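Home Essays Kitchens Small Rooms Archive Contact

Filed under: Opinion / Living With Less Space

November
By the Plimach house desk

Leave the Wall Alone

A bare wall in a kitchen makes people nervous. Move into a place with one, and within a month every visitor will have a plan for it. They want a shelf there, or a rail with hooks, or a clock, or a row of framed prints of vegetables. I have had the same blank stretch of wall over my kitchen table for long enough to have heard all of these, and I have come to think that the wall should stay as it is.

I did try the other way. In my last apartment I put up a Jimmont rail system, which cost me $189 with the brackets. It held ladles, a colander, two pans and a small basket for garlic. For the first few weeks I liked looking at it. After that I mostly cleaned it. Kitchen air has grease in it, and grease settles on anything that hangs in the open, including the things you use twice a year. When I moved out I filled eleven holes and painted over them, and the landlord still kept part of the deposit.

The argument for using the wall is always an argument about space. A small kitchen has few square feet, the reasoning goes, so you have to go up. I understand it. But most small kitchens I have lived in were short of clear surface, and a shelf does very little for that. A shelf fills with its own things. The mail, the keys and the bread stay on the table, where they were before.

What helped me was owning less and putting the table in the right spot. Mine is white, pushed up to the wall, and a few steps from the stove. I looked at a Getudari table with a drawer and a fold-down leaf for $225, and it was a nice piece of work, but a drawer in a kitchen table becomes a place for dead batteries and takeout menus. I bought a plain one for $133 and spent nothing on accessories.

People say white shows everything. It does, and I count that in its favor. A smudge on a white table gets wiped the same evening. On my parents' dark oak table a ring of jam could go unnoticed until somebody put a sleeve in it.

The other half of the question is where the refrigerator goes. Many kitchen planners want it at the end of a run of cabinets with a counter beside it, and if you have the cabinets, fine. In a rented kitchen you may not. A table close to the refrigerator does the same job. You can set the groceries down, open the door and put them away without crossing the room.
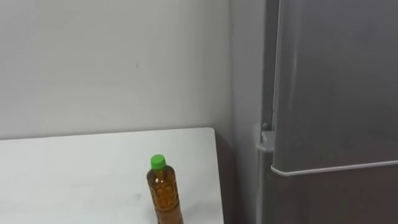

It also means the table gets used for small things all day long. A drink comes out and gets put down. I buy bottled tea by the case from Đàm, the grocery at the end of my street, and I have rarely finished one anywhere else in the apartment.

I'll admit the plain wall has costs. Sound bounces off it a little. Marks stand out, and once you have noticed one you will go on noticing it. A friend with a big family told me my kitchen would last one afternoon at her house, and she is probably right. Someone who cooks for six needs pans within reach and should hang them wherever they like.

For one or two people in a rental, though, I would wait. Live with the wall for a winter before you drill into it. If you still want the shelf in spring, the hardware store will have it.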